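# The Bowl and the Strawberry

The open day at Tereo began with coffee and a slide that said "from pixels to kitchens." I have sat through enough of these to know the kitchens tend to stay on the slide.

Tereo rents a floor from Ostermann, the packaging people, and for the past 2 years it has been teaching a robot arm to handle food. Most of that teaching happens in simulation. What we were shown in the demo room was a big screen with a rendered arm, a rendered table and a rendered bowl. The real arm was "in calibration" that afternoon, as it had been when I asked in May.

The software, called Lenameo, works partly from a viewpoint down at the gripper, and the engineers put that view up first. It is humbling to look at. Anyone who imagines a robot gazing calmly over a tidy room should spend five minutes with it.

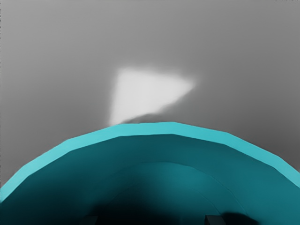 *The view from the gripper in Tereo's simulator, with the two fingertips at the bottom edge and the bowl filling the lower half.*

From that, plus whatever else it is fed, the program has to work out where the bowl ends and the table begins. I asked how it copes when the rim hides most of what lies beyond it. The answer was long and contained the word "robust" 5 times.

The handout claimed 923 successful runs. It didn't say out of how many. I asked, and was told the total would be in a paper. I asked which kinds of failure were left out, and was told that would be in the paper too. A man from Atum, which sells a rival system and had sent a polite delegation, wrote something down and underlined it.

Then came the wider view, and the room perked up. It's easier to like a robot once you can see the whole job: one arm, one bowl, one piece of fruit.

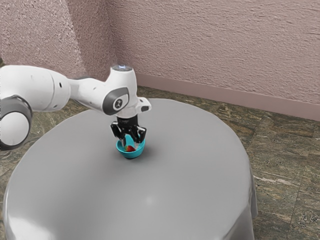 My trouble is with how much has been taken away. A real counter has crumbs, a wet cloth, a phone charger and somebody's elbow. Real strawberries bruise, and they come in shapes no modeler would bother to draw. When I raised the bruising, I was told that softness was "on the roadmap." A rendered strawberry can be squeezed all day and nobody has to wipe anything up.

I don't think the work is worthless. Practicing in software is cheap, and I'd rather a machine learned its manners there than next to my hand. But Tereo wants to put arms in 21 canteens, and the canteen managers I sat beside were asking about price and delivery dates. They should be asking to see it pick up lunch.

I've requested another visit, on a day when the real arm is out of calibration. So far I have been sent a link to the slides.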